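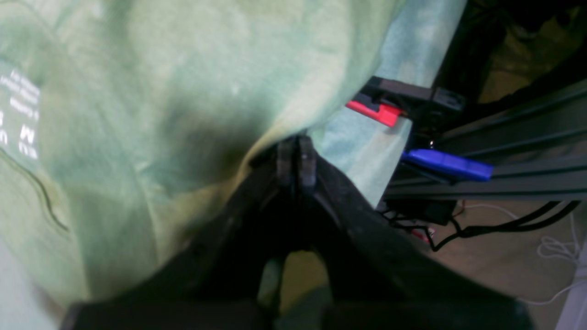

Green fabric, apparently cotton, rumpled into folds and creases.

Folders and sorters wanted for our December clothing tables at Climton

If you are the sort of person who can't walk past a rumpled T-shirt on a chair without giving it a shake and folding it in half, then we would very much like to hear from you. The Torres Clothing Room is looking for people to help us sort, fold and pack donated clothes through December, and we have paid hours to offer as well as a few unpaid places for anyone who would simply like to come along and see how it's done.

We take in soft, everyday things for the most part. Cotton tops, sweatshirts, pyjamas, children's leggings, the odd dressing gown. They come to us in bags and they come out of the bags in a heap, and somebody has to turn that heap into piles that another person can look through without losing heart. Last winter we sent out 1,678 folded items, and this time we are hoping to manage rather more, as Janen House and two of the local schools have asked to be included.

What you would be doing

You'd be at a table for most of the session. You take a garment, turn it the right way out, look over the seams and the cuffs, pick off any lint, and decide whether it goes on the good pile, the mending pile or the rags. Good things are folded to our usual size, with the front of the garment uppermost so that any print or lettering can be seen, and then stacked by size and by colour. We are a bit fussy about colour, I'll admit. Greens are the worst of it - you would be amazed how long two grown adults can spend deciding whether something is mint or sage - but a shelf that has been put in order by shade is a lovely thing to choose from, and families do tell us so.

Once a table is full, the stacks are packed into Sterico boxes and labelled. The full boxes can be heavy, so please don't feel you have to lift them if your back would rather you didn't. There is plenty of folding for everyone.

Who we are looking for

You needn't have worked with clothes before. We will show you our fold on your first morning (it takes most people a dozen goes before their hands remember it), and you'll sit beside someone who has done it for a while. It helps if you have reasonable eyesight for small marks and loose threads, and if you don't mind doing the same thing over and over with a cup of tea close by. We have had students, grandparents and a retired bus driver, and the talk at the tables is generally very good.

Anyone over sixteen is welcome. If you need to sit, stand, take breaks or bring a support worker, just say so when you write and we'll arrange the tables to suit.

Hours and pay

Morning sessions run from half past nine until half past twelve, and afternoon ones from half past one until four. Paid folders are asked to do at least two sessions a week and are paid by the hour, travel included. The rate is on the form.

How to apply

Write a few lines to Leonilde Macedo at the Clothing Room desk, or ring and ask for Afonso Carvalho, who looks after the rota. Tell us which sessions would suit you and whether you are after paid hours or an unpaid place. We don't need a CV. Please get in touch by 5th December, and bring an apron on your first day if you have one.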